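Section 4. Planning and Budgeting Your Hand-Held Gripper Kit

Read this before you send in the order form. Prices are on the separate Wavdale sheet dated 8/25/21, don't use the March one.

4.1 Before you order

1. Decide what jobs you want to collect. Write them down, one line each: "put hair dryer cord in bag", "wipe counter", "sort socks". No job list, no quote.

2. Mark each job one-hand or two-hand. Most home jobs end up two-hand. Each operator on a two-hand job needs a pair of grippers, left and right. They are not interchangable.

3. Count operators per shift, not per site. Kits can be handed over between shifts. Wrist loops can't be shared if your site has a hygiene rule - order extras.

4. Check jaw opening against the biggest thing on your list. Jaws too small for the object = wrong kit. Ask for the wide jaw set (Rindberg fit) at order time. Adding it later is a seperate shipment and a separate charge.

NOTE: Marker cubes are included with every gripper. Spare cubes are not. Scratched markers track badly, so put at least one spare pair in the budget.

4.2 What goes in the budget

Starter bundle, one operator: 2 grippers, cubes fitted, wrist loops, charger.
Spare marker cubes: sold in pairs, $174 per pair.
Annual service, per bundle: $310.
Storage and upload: billed by Clerkano, not by us. Plan on their 1,000 episode block for a first site.

Shipping not included. Tax not included. Operator pay not included, and it will be your biggest line.

CAUTION: Do not budget for a full fleet on the first order. Run one bundle at one site, look at what comes back, then order the rest. Returns on opened bundles are store credit only.

4.3 Site check

Do this in person. Floor plans don't show glare.

1. Stand where the operator will stand. Both arms out, grippers open. Elbows should clear walls and doors.

2. Look for shiny surfaces - tile, glazed basins, mirrors, chrome. Usable, but run a short tracking test at each one before you sign off the room.

3. Check what's already on the counter. Leave normal household stuff where it is. Move glass and anything that can tip into the work area.

4. Drain or empty the basin. Dry the counter.

WARNING: Grippers are not waterproof. Corded appliances must be unplugged before any bathroom or kitchen job. No exceptions, including short tests.

5. Hold both grippers over the work area. Cubes facing up and out, status lights green on both sides, cords hanging free of the jaws.

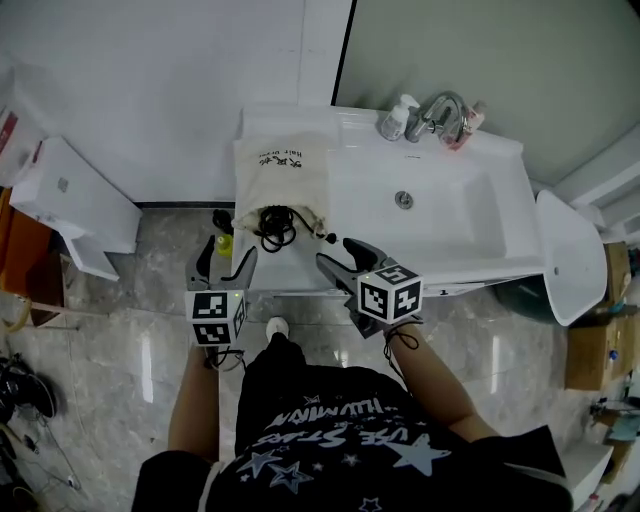
6. Write down room, surface, lights on or off. One site sheet per room.

4.4 Sending the order

1. Fill in form D (Dehghan kits) or form R (Rindberg wide jaw). Not both. Mixed orders get kicked back.

2. Attach job list and site sheets.

3. Budget questions to Mackenzie Perron. Site questions to Lise Wong. Put the site name in the subject line or it will sit.

4. Wait for the written quote before booking operators. Verbal quotes don't hold a price.

NOTE: Changed your job list after the quote? Send the whole list again, not just the new lines.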